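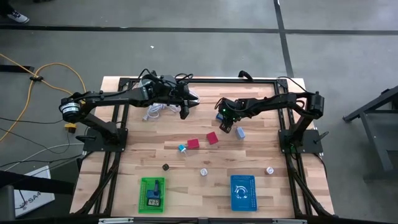
Filtering demonstrations before training a two-arm policy

The method below removes poor demonstrations from a bimanual set before behaviour cloning. We used it on the Gelta set: 1,000 episodes of picking up small objects and placing them in trays. It assumes joint positions and gripper commands are logged at a fixed rate.

1. Resample both arms to a common clock. Discard any episode in which the two streams drift apart by more than 40 ms.

2. Trim idle time at the start and end. Leave pauses in the middle alone, as one arm often has to wait for the other to clear the centre of the table.

3. Train a small model on everything that remains. Two epochs are enough.

4. Score each episode by its mean action error under that model, computed separately for each arm. Keep the worse of the two scores. Averaging them hides episodes where only one arm was driven badly.

5. Sort by score and drop the worst 400. Check a handful near the cut by eye.

6. Retrain from scratch on the kept episodes. Do not start from the weights in step 3.

The filtered policy dropped fewer cubes than the unfiltered one, but was no better at handing objects between arms. Jhosep Llanos saw the same pattern on the Luso set, using a lower cut.

Scripts are in the Grakulus repository, under filter.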